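3.2 Surfaces, and what they do to a fold

Folding advice tends to assume a surface and then forget about it. Of the 218 households in the Hutstead diary survey, most folded wherever the laundry had been dropped, and the instruction leaflets they owned showed a bare tabletop of a kind few of them had free. We therefore gave the surface its own section, a dignity it has seldom enjoyed.

Tops were laid out on a cloth-covered round table (Figure 5). The cover was left unironed, in keeping with the diaries, in which the number of respondents who iron the thing they fold on was small enough to be embarrassing to report. 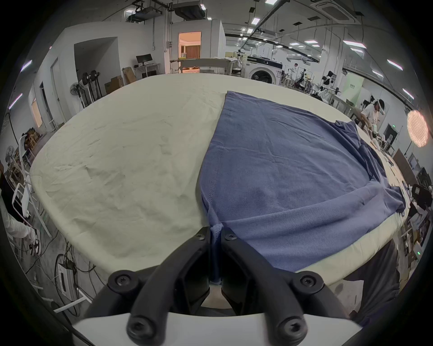
Figure 5. Knit top, apparently long-sleeved, on the round table, with one edge of the fabric pinched up into a narrow fold.

A round table is a poor friend to a long sleeve. The body of the garment wants a rectangle, the table offers a curve, and a sleeve laid out to the side soon finds the drop. Once over the edge it pulls on the shoulder seam, and the folder ends up straightening the same seam twice. Our coding scheme, adapted from Anwood, calls this "edge loss." Respondents called it other things.

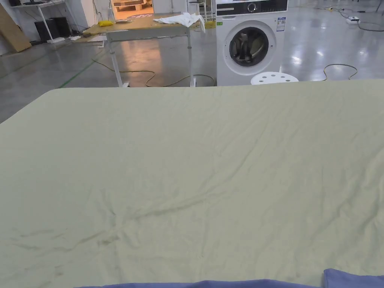

The larger flat surface, covered with a pale green sheet, removes most of the edge problem and supplies one of its own. Given room, people use it. Garments drift toward the near side, where the arms are, and the far side stays as a sort of nature reserve. In the diaries the same habit turns up on beds, where up to 316 entries (depending on how one reads the word "pile") describe folding done entirely along the near edge.
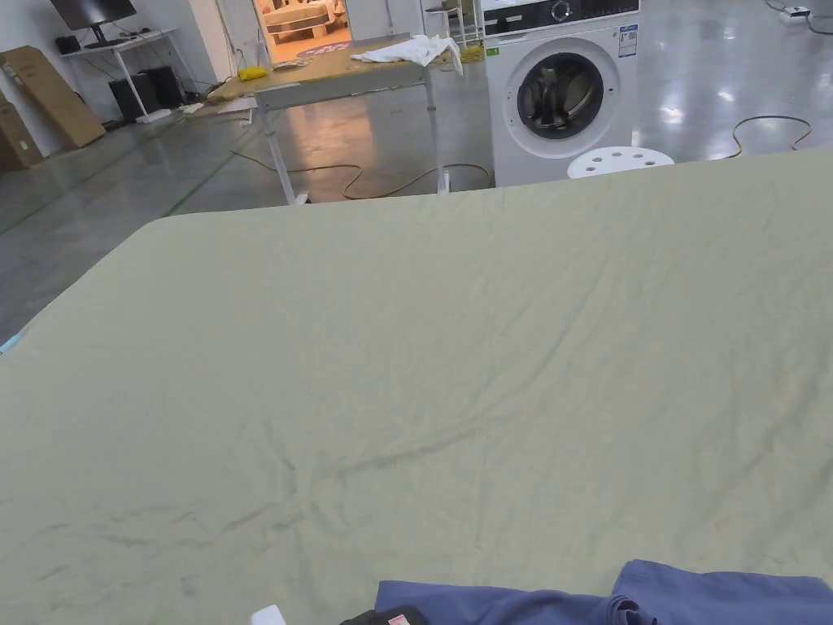
Whether a wrinkled cover matters is harder to say. The Voicu manual holds that a crease underneath prints itself on the garment above, and gives this warning in bold. We found no diary entry that blamed a cover for a bad fold, though several blamed a spouse. What a loose cover does do is travel: pull a hem across it and the cover comes along, which makes the first fold slower and the second one crooked. We coded such cases as "cover drag" and kept them apart from edge loss - a distinction that took longer to agree on than we care to admit. Section 3.3 turns to sleeves.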